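Notebook entry, 6 July 2021
Bekico cell, wrist camera and gripper check

1. The wrist camera bracket was found loose at two screws and was retightened. The camera had last been aligned in June.

2. Both finger pads were cleaned. Jaw travel was set to 95 percent of full opening, as the Zindwood work sheet requires.

3. The blue cup was gripped by its wall, one finger inside and one outside, with the outer finger just below the blue tab. 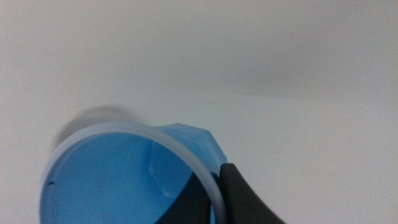
4. Remaining: repeat the grip at three cup positions and send the camera settings to Aquino.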